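My dishwasher is 16 years old and it still can't load itself, so you'll forgive me if I get picky about robots! People keep asking me when one will fold the towels. I'd rather ask when one can fix a computer. Think about what your hands do in there: little latches, cables that flop around, a memory stick that wants a firm push but not too firm.
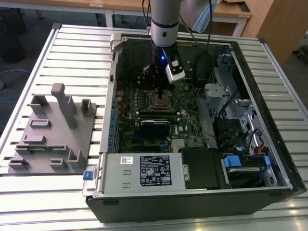

Robot arm at work over an open desktop tower.

My guess is the shop bench gets there well before my kitchen does. A bench stays put. My kitchen has kids in it (and the dog).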